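Looking after table tennis paddles between games

Most paddles wear out in the cupboard. Dust and old sweat sit on the rubber until it goes slick, and by July the whole set plays like a kitchen board.

Wipe both faces after every session with a damp sponge, then leave the paddle flat on a table for 20 minutes before it goes away. Plain water is fine. Dish soap isn't, and neither is the spray you use on the benchtop.

Put a clear film over the rubber if you have it. Smooth it from the handle end outwards with the side of your hand. If it has gone cloudy or picked up grit, rinse it in the sink and dry it with a tea towel.

Zippered cases need cleaning too. Open the case right out, turn it upside down over the bin and tap the back. Go over the lining with a lint roller — the narrow part near the handle collects the most fluff. A stiff zip will usually run again after a rub with a candle stub.

Keep balls in the pocket, never loose against the rubber. Don't store the case in the car or on top of the hot water system. Heat lifts the rubber at the edges, and regluing it is a fiddly job. Ours live on the hall shelf, colour tape on each handle so the kids know which is which.

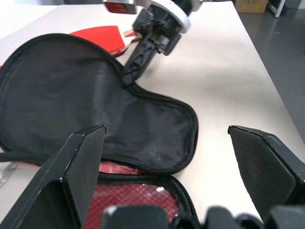
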